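Progress report to the Telta Fund
Wenach Valley Home Meals and Pantry Project
Report date: 29th August

This report covers the second half of the grant year. It follows the headings in the grant letter, except that transport and storage are taken together because most of the spending in one depended on the other.

Deliveries

We delivered 3071 food bags in the period. The Cusell side of the valley took the larger share, as it did in the first half. Demand in Ruchti grew after the grocery store on the main road cut its hours, and we added a second delivery run there. Households on the new run were getting a bag every other week by the end of the period – the same as everyone else.

The waiting list stands at 31 households. Most of them live past the quarry turnoff, where one round trip takes most of a morning. We have not promised these households a start date.

What goes in the bags

Fresh fruit and vegetables now make up a larger part of each bag. We dropped canned fruit in syrup after several households with diabetes asked us to, and used the money for apples, pears, carrots and onions. Pears bruise easily and go on top. Bread is still a weak point. The Ruchti bakery gives us what is left from the day before, and the amount changes a lot from week to week.

We moved to reusable cloth bags in the spring. Returns were poor at first and are better now that drivers ask for the old bag at the door. We will need to buy more before winter.

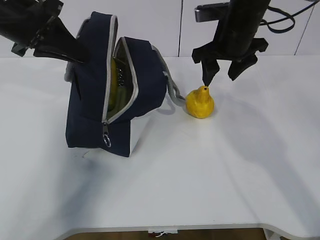
Wenach Valley Home Meals – fabric bag and yellow pear-shaped item

Transport and storage

The used van bought with the grant has been on the road for the whole period. It needed new brake pads and a side door latch, both paid from the repairs line. Fuel came in over budget because of the extra Ruchti run, and we moved money from printing to cover it.

The walk-in cooler at Cusell failed once over a hot weekend. We lost 25 bags' worth of greens and dairy. The compressor has been replaced under warranty and a temperature alarm is now fitted – it sends a text to two phones.

Spending

Apart from fuel, all lines are on or under budget. The training line is underspent. The food safety course we had booked was canceled, and the next one is in October. We ask to carry this amount forward.

Next period

We plan to start a route past the quarry turnoff with around 6 households, and to look for a second bread supplier. A quote for winter tires is attached with the receipts.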